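How to Write a Movie Blurb for the Prukberg Film Club Page

Keep it under 300 characters, spaces included.

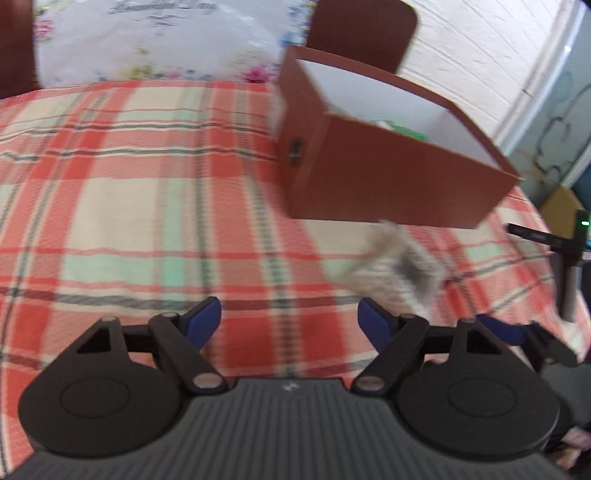 Skurby objects that 300 is stingy and that the Lombardi retrospective got 424. It did, and the page looked like a lease.

1. Watch the movie. All of it, credits optional.
2. Name the genre early. "Meditation" is not a genre.
3. Allow yourself one complaint and one compliment, joined by "but."
4. Delete "romp."
5. Leave the ending out, even if you hated it.
6. Paste into the Blurb box and press Save twice. The first press is decorative.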